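# Can a robot do my dishes yet? I asked somebody who'd know

06/11/2018

I have a list of chores I'd hand over to a machine tomorrow, and the dishwasher is at the top of it. It's a bit silly when you think about it – the dishwasher already is the machine! But somebody still has to load it, add the soap, press the button and put everything away later, and at my place that somebody is me.

So when an engineer at Ondwood agreed to talk to me over coffee, I came with a page full of kitchen questions. Ondwood is a small outfit that works on robot arms for homes and shops, and she has been there since it was two desks and a space heater. She asked me to leave her name out, because she wanted to be able to complain freely. And she did, bless her.

I started with the big one. Can a machine do a household chore, start to finish, today?

"Start to finish, in a kitchen it's never been in? No," she said. "In our kitchen, with our plates, on a decent day, it can do pieces of one. People get upset when I say that. They've seen the videos."

I had seen the videos. I asked which pieces.

"Opening a door, if the handle's friendly. Picking up a mug. Pushing a button. You'd laugh at how much of my life has gone into pushing buttons."

I did laugh, and then I asked her to explain, because a button sounded to me like the easy part. You find it, you poke it. My nephew could work ours before he could talk.

"Your nephew has fingertips," she said. "He feels the thing give a little and he knows he's done. An arm with a camera near the gripper has to find a small gray button on a big gray panel, and the panel's shiny, so there's a streak of light across it that moves when the arm moves. Then it has to come in straight. If it comes in crooked, it slides off, or it gets the one next door."
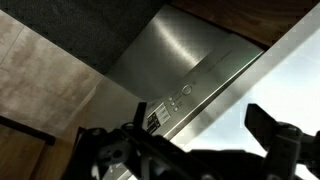
She told me the buttons next door are a sore point. Appliance makers love to put several little ones close together, and a gripper is a chunky piece of hardware compared with a finger. Her team spent all of February on this one thing. They'd run the same press 30 times in a row, change the lights, and run it again.

"And what did you learn?" I asked.

"That I hate stainless steel." She thought about it a little longer. "And that closing the curtains helps, which you can't really put in a manual."

I wondered if shops were any further along, so we moved on to those. She'd spent time at Foken, a distributor with a packing floor out in Brivdale, where an arm lifts cartons off a belt and sets them on a pallet. That one really works, she said, all day long, and the people on the floor have stopped looking at it. But everything around it was arranged to suit it. The cartons come in 3 sizes, the belt never moves, and there's a painted line that you don't cross while it's running.

"Try painting a line in your kitchen," she said. "Try telling your family the cups come in one size."

(We own a gravy boat shaped like a duck. I kept that to myself.)

She was kinder about the people at Furukawa, who are trying shelf restocking, somewhere between the warehouse and the home. Bags of chips are terrible, apparently. Cans are lovely. She said "lovely" the way I'd talk about a good pair of shoes.

I asked her whether she'd have one of these arms in her own house. She stirred her coffee for quite a while before she answered that.

"I'd have it in the garage," she said. "I'd let it sort screws. I wouldn't let it near the good glasses, and I wouldn't leave it alone with the stove. Ask me again in a few years."

And loading the dishwasher – my dishwasher, with the bent rack and the forks that fall through?

"Loading's the hard one. Every plate's dirty in a different way and they're all leaning on each other. I could probably get it to start the cycle for you."

I told her I'd take it. She asked what kind of panel we had, and I said stainless steel, and she put her head down on the table.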